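What the time sheet leaves out

Automation is usually sold to a workplace by the hour. A task takes a person so many minutes, the minutes are multiplied by a wage, and the product is set against the price of the machine. I have spent long enough in facilities work to distrust that sum. It assumes that the task on paper and the task on the floor are the same task.

At Skolach, where I run the care side of a small animal boarding site, the cleaning sheet has 37 lines. One of them says "litter, scoop and bag." When Mareike Hollmann proposed in April that this line be the first to go to a robot arm, the staff were mostly in favor. It is dull work, it is hard on the wrists, and it comes around many times a day.

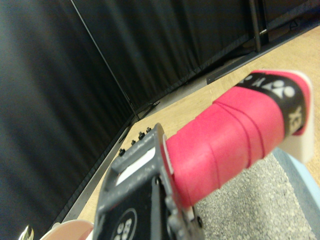 My objection concerned the line itself. A person who scoops a box is also inspecting an animal. She sees that a cat has not used the box since morning, or that the clumps are smaller than they were. None of this is on the sheet. It reaches the vet by way of a remark in the hallway. Take the person away from the box and the remark goes too, unless someone makes room for it elsewhere. Our budget gave the arm 261 hours a year of saved labor and gave the inspection no hours, as it had never had a line of its own.

The second change is in how the job is laid out. People adapt to bad tools without reporting it. Knut Voß has worked for years with scoops that are too short, and he simply bends lower. A machine does not absorb a poor layout in this way, so the layout has to be discussed.

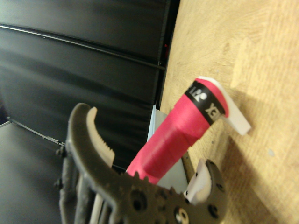 Tools deserve more attention than they get in these discussions. Handles are made for hands, and most automation on a site like ours will have to live with that for a long time. A grip wrap is a fair case. The pink-red one held between the two fingers of the gripper has a slightly textured, matte surface, a finish that matters to a palm and may matter much less to a toothed pad. Buying separate tools for the machine looks tidy on an order form, but then the staff cannot step in halfway through a job with what is already there. I would keep one set for both.

Ludger Wendt takes the opposite view. He argues that shared tools tie the machine to human habits and slow it down. He is right about the speed. I put more weight on the changeover, which happens at every fault and every shift end.

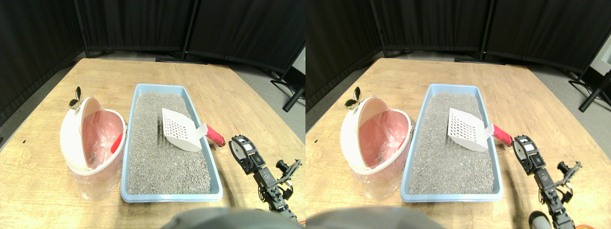

The question of who does what should be settled at the level of the bench. A box of gray litter, a slotted scoop and a bin with its lid tilted back and a pink liner inside make up a complete work station, and it is one that a person can share with an arm. My proposal is that the arm scoops and a member of staff looks at each box first, with 30 seconds written on the sheet for it. The saving shrinks. It also becomes a figure I would be willing to sign.

Roel Boersma has asked whether the staff will accept looking without scooping, or whether they will drift off to other work. I do not know. The new sheet has 38 lines, and the look comes before the scoop.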